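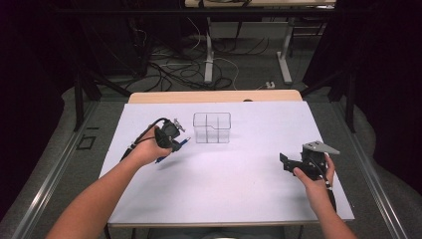
Blue pen in the left gripper, clear divided box waiting. Pen task, October 2019!

1/ We've started collecting examples for the desk-tidying model and I am having way too much fun. You hold one gripper in each hand, do the job yourself, and the recording becomes something the model can learn from.

2/ Today's job is pen into box. Goal for the first batch is 102 clean runs. Lucrezia Bassi and I swap every 12 runs, which is when my thumbs start complaining.

3/ The box is the mean part. Clear plastic on a pale board, so the walls nearly vanish for the model (and for me, when I'm tired). We could have picked a nice red tub. Ilídio Garcia talked us into keeping the clear one and I'm so glad he did — if it can learn this one, the tub will feel easy.

4/ Things I'd tell anyone starting out: move slower than you want to. Don't fix a bad grasp with a little wrist flick, you'll see that flick in the model for weeks. Start the pen somewhere new every time, even when your hands want the same spot.

5/ Also, keep the fumbles! We used to delete any run with a drop in it. Now we tag them, and if the pen gets picked back up we keep the whole thing. Our last model, Garnby, had never seen a drop, so when it dropped something it just sat there over the empty spot. Poor Garnby.

6/ Someone asked if the second hand matters when only one is holding the pen. Yes! It steadies the box if the pen catches on a divider, and where it waits is part of the example too. I park mine open, over the right side of the board. Lucrezia likes hers closer in. Both styles go in the set.

7/ Next up is two pens, different compartments, then caps on and off. Eoin Moriarty has bet me 5 coffees that caps will take us until January. I took the bet — will post the first replay once it's trained.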